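Retainer

Gavin Rennie had been charged with one count of removing a goose from the grounds of the Drummond Hotel, and he wanted the best lawyer in Drarnwood. He could afford Reshma Mokoena.

"Did you take the goose?" she asked.

"It followed me."

"For how long?"

"Two miles. Most of that in my car."

She wrote this down, crossed it out, and wrote down the first part again.

The prosecutor was Dirk Wiegand, who had once gotten a man 100 hours of community service for an expired fishing license and still brought it up at parties. He had 131 pages of exhibits. Reshma had a folder. There was a sandwich in it.

"The goose has a name," Wiegand told the court. "The goose is called Arance."

"Does it answer to it?" Reshma asked.

Wiegand asked for a recess.

They came back at 2:05 to find Judge Moffat reading the hotel's guest book, Exhibit 44, with real interest. Eleven guests had been bitten. One had been bitten at a wedding, during the vows - his own.

"Mr. Rennie," said the judge, "would you be willing to keep it?"

Gavin looked at his lawyer. His lawyer looked at her sandwich. In all her years of criminal defense she had never had a client sentenced to the evidence.

"Do I get a choice?" he whispered.

"You can appeal," said Reshma. "The goose stays with you while you do." 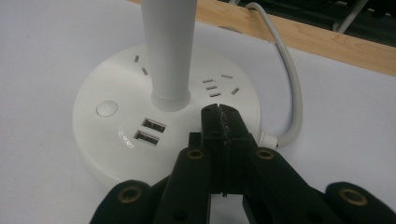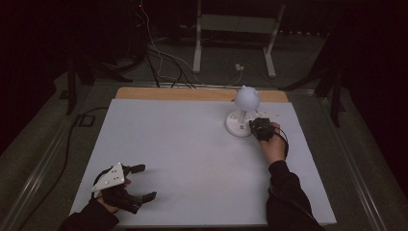 Page last changed in May

Gavin took the plea.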